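Section 4: Preparing and Using the Storage Tub

This section covers the tub itself: unpacking it, washing it, filling it and putting it somewhere you will remember. The shelving frame is dealt with in Section 5, and the labels, which cause more arguments than everything else put together, in Section 6.

If you bought the Alach tub on its own, without the frame, you can skip any step that mentions runners. If you bought the frame without the tub, you have some shelves, and we wish you well.

4.1 Before you start

You will need:

A table or worktop large enough for the tub, at a comfortable height
Washing-up liquid and a soft cloth
A tea towel you don't mind spoiling
The lid (packed separately, underneath the cardboard you have just thrown away)

Clear the table first. Clearing half of it and pushing the rest to one end is how the first tub we tested came to spend a week full of post.

4.2 Unpacking

1. Cut the tape along the top of the box. Keep the blade shallow. Frosted plastic shows every scratch, and it will show yours until one of you leaves the house.

2. Lift the tub out with both hands under the base. Do not pull it out by one handle while standing on the box, however well this has worked with other products.

3. Peel off the paper sticker. Start from a corner and pull slowly, keeping the sticker flat against itself. If it tears, leave a warm damp cloth on the remains for 20 minutes and try again.

4. Look under the cardboard for the lid.

Note: Any gum left behind can be taken off with a little cooking oil on kitchen paper, followed by washing-up liquid. Scouring powder will also take it off, along with the surface.

4.3 Checking the rim and handles

Do this before washing. A wet tub is harder to hold and a returned tub is supposed to be clean and dry, so you may as well find the problem early.

1. Stand the tub on the table, open side up, near a window or a lamp.

2. Run a finger along the outside of the rim, all the way round. The rim is thick and rolled, and should feel smooth. A faint line left by the mould is normal. Anything that catches on a sleeve is not.

3. Tilt the tub and look along each wall. The walls are thin and slightly cloudy, and you should be able to make out the tabletop through them as a blur. Cracks show up as sharp white lines. A glare that moves when you move is only the light.

4. Put your fingers through the slot in the handle and lift gently. The handle should not creak. If it creaks now, with nothing in the tub, it has opinions about your winter coats that you ought to hear.

5. Check the corners last. They are rounded, and take most of the knocks on the way to you.

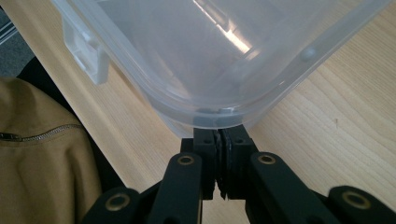

Cecilia Adjei: I did all of this and found nothing wrong, then dropped mine down the cellar steps on the way to the cupboard. Could you add a step about steps?

We have. See 4.6.

4.4 Washing and drying

1. Wash the tub in warm water with a small squirt of washing-up liquid. It won't fit in most sinks, so use the bath, or wipe it down where it stands.

2. Pay attention to the underside of the rim. Dust gathers there in the warehouse and will otherwise be gathered again by your jumpers.

3. Rinse, and tip the water out over one corner. Tipping it over a long side gives you a wider pour than you were expecting and, as a rule, wet socks.

4. Dry the inside with the tea towel, then leave the tub open overnight. Plastic that feels dry at six in the evening can still have a puddle in it by breakfast.

Caution: Do not use boiling water. Do not put the tub in the oven to dry, on any setting, for any length of time. We would not have thought to write this down before the letters came.

Caution: Bleach will turn the plastic yellow over time. A paste of bicarbonate of soda and water is kinder to stains, though it does nothing for beetroot. If you store beetroot in the tub without wrapping it, you now own a pink tub.

4.5 Filling the tub

The tub will take any ordinary household thing that fits in it. It is happiest with cloth, paper, toys and the sort of kitchen equipment that comes out in December and is resented until spring.

1. Decide what the tub is for. Write it on a piece of paper and leave the paper where you can see it. If by step 5 the contents have nothing to do with the paper, change the paper.

2. Put heavy things in first and spread them across the base. A stack of plates on one side and a woolly hat on the other will make the tub tip as soon as you pick it up.

3. Wrap anything with a hard corner. A tea towel will do, including the spoiled one.

4. Fold cloth to the width of the tub and stand it on edge, like files in a drawer. You will be able to see each piece from above, and will lift out the one you want without raising the whole lot to the ceiling.

5. Stop when the contents are level with the bottom of the rim. The lid needs the rest of the space. Leaning on the lid does not create more.

6. Fit the lid at one corner and work round with the heel of your hand. Finish at the corner opposite the one you began with – if you meet a bulge, go back to step 5.

Note: Afia Agbenyega wrote to us to say that she uses two shallow layers with a sheet of card between them, and keeps the things she wants most often on the upper one. We tried it with the office stationery and have not gone back. The card that came in the box is the right stiffness, if you still have it.

Note: Magazines deserve a word of their own. They look harmless, and a full tub of them cannot be lifted by anyone you would care to ask. Fill the bottom third and put something soft on top.

4.6 Lifting and carrying

1. Clear the route before you pick anything up. This includes shoes, the cat, and any door that opens towards you.

2. For a light tub, take hold of both handles and keep it close to your body.

3. For a heavier one, fit the lid and carry it with your hands under the base, or find a second person. Agree which of you is walking backwards before either of you starts.

4. On stairs, carry half the contents and go twice. This is the step Cecilia asked for. It is dull advice and we stand by it.

5. Never lift a loaded tub by the rim alone. With the lid off and the tub empty, the rim is a perfectly good place to get hold of it, for turning it round on a table or steadying it while you wipe the inside. Full of tins, it is a way of bending the wall and meeting the tins. 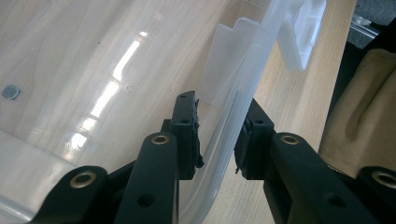
The same goes for dragging. A loaded tub pulled along the floor by its edge will bow outwards in the middle, and once the wall has bowed the lid will never quite believe in it again. Pick the tub up, or slide a folded blanket underneath and pull the blanket.

6. Set the tub down flat, one long side first, and take your fingers out before the other side lands.

4.7 Stacking

1. Stack tubs of the same size only. The Prudine lid and the Alach lid look alike in the shop and are not on speaking terms at home.

2. Put the heaviest tub at the bottom. You will want something out of it the next day. This cannot be prevented.

3. Stop at two tubs high if they are standing on carpet.

4. Leave the handles facing outwards. A tub stacked sideways in a narrow cupboard has to be persuaded out by its corners, usually with a coat hanger, and the tub above comes too.

Caution: Keep the stack away from radiators and out of strong sun. Warm plastic softens slowly, and a lid that fitted in January may need coaxing by the summer holidays.

4.8 If something goes wrong

The lid won't close: Take one thing out. Check that the lid is the right way round. Take another thing out.

The tub smells: Wash it again, dry it with the lid off, and leave a saucer of bicarbonate of soda in it for a couple of nights. Remove the saucer before filling.

The tub rocks: Try it somewhere else in the room. Most tubs returned to us for rocking were standing on the edge of a rug.

There is something in the tub you don't recognise: Ask the other people in the house before throwing it away. If it is a small piece of bent metal, it belongs to the frame, and you will need it at Section 5, step 2.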